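Visit report: Memcombe open laboratory day, manipulation group

Tuesday, April 24, 2018

The Memcombe laboratory opens its manipulation group to outside visitors twice a year, in spring and again in October. I went to the spring session because the group has been publishing on learning from wrist views alone, and the written accounts leave out most of what a person trying to repeat the work would want to know. The morning was given to a talk and the afternoon to the bench.

The talk set out the method. A policy is trained to predict the next short stretch of hand motion from the picture seen at the wrist, with no fixed camera in the room and no model of the objects. The lens is a very wide one. The group does not flatten the picture before training. Their argument is that flattening throws away the outer ring, and the outer ring is where the room is: ceiling lights, wall joins, people standing by. Those features move in a regular way as the wrist turns, and the network appears to use them to work out its own orientation.

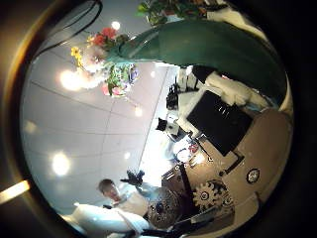

The training set for the result shown was 400 demonstrations, all collected at the same site over one winter. Each was labelled only with success or failure. No joint readings are fed to the network at run time, although they are recorded and used later for checking. I asked whether leaving them out was a matter of principle. The answer was that adding them made the figures better on the training bench and worse on the second bench, where the arm is mounted at a slightly different height.

The main result concerns what the group calls the rim test. They took the trained policy and masked the picture from the outside inwards, in steps, measuring the rate of completed grasps at each step. If only the hand and the object mattered, the rate should hold until the mask reached them. It does not hold. It starts to fall with the first ring removed and goes on falling at a fairly steady rate. Retraining with the mask in place recovers part of the loss but not all of it.

The test was run over 119 trials per mask size. I would have liked to see the spread between objects, as the pooled figure hides a good deal. Soft goods and cloth were said to suffer least. Small metal parts suffered most, and the group put this down to approach angle: a gear picked up a few degrees out will catch on the fingertip and roll.

Fingertip wear is the other point on which the papers are silent. The tips are soft and pick up marks, and as they sit very near the lens a worn tip does not look like a new one. The group changes them after every 23 hours of running and keeps the old ones in dated bags. A policy trained only on new tips lost accuracy within a week. The remedy was plain enough – they mixed tips of different ages during collection – but it took them most of a season to find the cause.
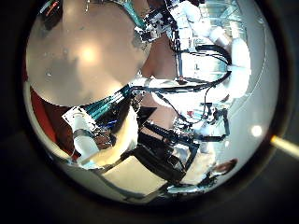 Cable routing was discussed at more length than I expected. A loop that swings into view at the same point in every demonstration becomes a landmark, and the policy then depends on it. The Koralgate site, which repeated the work last year, tied its cables down and could not match the published rate until the slack was put back. The present practice is to re-route the cables between collection sessions so that no one layout dominates. The Fuchs rig at the far bench uses an internal harness and avoids the question, at the price of a heavier wrist.

Three matters were left open. The delay between picture and motion command was given as a single value with no account of how it varies. The failure labels are made by whoever is running the session, and there has been no check of agreement between labellers. Finally, every result rests on one lens. A change of lens would alter the outer ring completely, and I was told that this work is planned but not begun.

The demonstration code is to be released through Bonduro when the next paper is accepted. Slides were handed out on paper only.

Comments (3)

wristwatcher
Did they say whether the mask was black or filled with the mean colour? We got quite different curves for the two.

kd_bench4
Black, going by the slides. I was in the morning group and the same question came up, they had not tried mean fill.

oldgrease
The cable business matches what we saw. Ours learned a strip of tape.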